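A good rule should say what it does not know

Plulis, June

I write work rules for a living. For eleven years I wrote them for textile warehouses, and now I write them for small companies that teach robots to handle clothes. People think that the second job must be very different from the first. It is different in one point only. In the warehouse, a bad rule made the workers angry and we heard of it before lunch. In robot training, a bad rule makes the data bad, and we may hear of it half a year later, when the machine does something foolish with a sleeve.

My opinion is simple. The rules for recording hand work should be short, they should be written beside the bed or the table where the work is done, and they should leave the person free in everything that is not dangerous and does not spoil the recording. Today most of them fail on all three points.

Let me take the rule book that I was asked to review in Murureck. It had 30 pages. Two of them told the person how to fold a cardigan: first the left sleeve, then the right sleeve, then the hem to the collar, always with the buttons up. The author wanted order, and I understand him. But in a home there is no such order. A cardigan comes out of the basket with one sleeve under the body, and the bed has a blanket on it with a pattern as busy as a street market. If we forbid all this in the recordings, the robot will learn a room that exists only in our rule book.

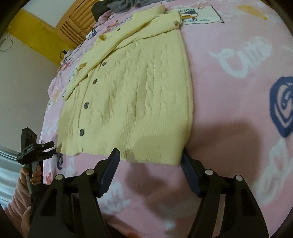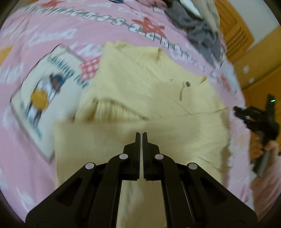
Folding practice with hand-held grippers: a pale yellow knit on printed pink bedding.

When I put this view to colleagues, I hear two objections. The first is that without strict steps we cannot compare one recording with another. This is partly true. If you want to measure speed, please fix the steps. But a collection of 1000 folds made in one identical way is, for learning, not much richer than 16 of them. It is only heavier to store. The Furnival guideline, which many small teams copy because it is free, does not separate these two purposes at all, and I consider this its biggest weakness.

The second objection is more serious. If people are free, they will also be careless. They will pull a knit by one thread, or close the fingers on a button and drag it. Here I agree that we need firm rules, and I would write them firmly. Do not lift a knit by a button. Stop if a thread catches. Rest your hands when they are tired, even in the middle of a garment, and mark the recording as stopped. Do not delete it. A stopped recording with an honest mark is useful, and a person who fears to stop will hurt first the cloth and then the wrist.

The draft from Brevon is better in this respect. It has a column with the title "Not decided", and in this column stand questions such as whether the garment may be smoothed with the free hand between two folds. I was surprised how much this column calmed the people who used it. They did not have to guess whether silence in the text meant yes or no. I would like to see such a column in every standard of our field, with the month when each question was last discussed.

I also ask that the person who writes the rule should fold for one full morning with the tool in the hand. I did it on a Tuesday and I removed nine rules from my own draft the same evening. One of them demanded that both tips of the gripper touch the cloth at the same moment. On paper it looked very reasonable. With a thick knit on a soft mattress I could not do it once, and I had been ready to reject the work of other people for it.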